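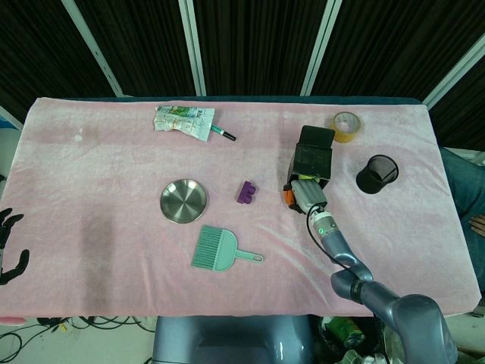 Unit 2: Sorting Small Household Items

Handout for the Home Organization course, Room 317
Updated 01/10/2025

Most drawers and tabletops collect things that have no set place. A used toothpaste tube, a pen, a roll of packing tape and a small black box can all end up on the same cloth. Sort by where an item gets used, then by size.

Bathroom: toothpaste, combs, razors. Throw out tubes that are empty.
Desk: pens and markers. Test each one on scrap paper before you keep it.
Packing: tape, string, labels. Lay tape rolls flat - they take less room in a shallow drawer.
Boxes: open every one. Small boxes often hold spare parts or cords.

Work on a soft cloth so that pens don't roll off.

For next time: sort one drawer at home and bring your list. Reading is the Selleda workbook, page 62.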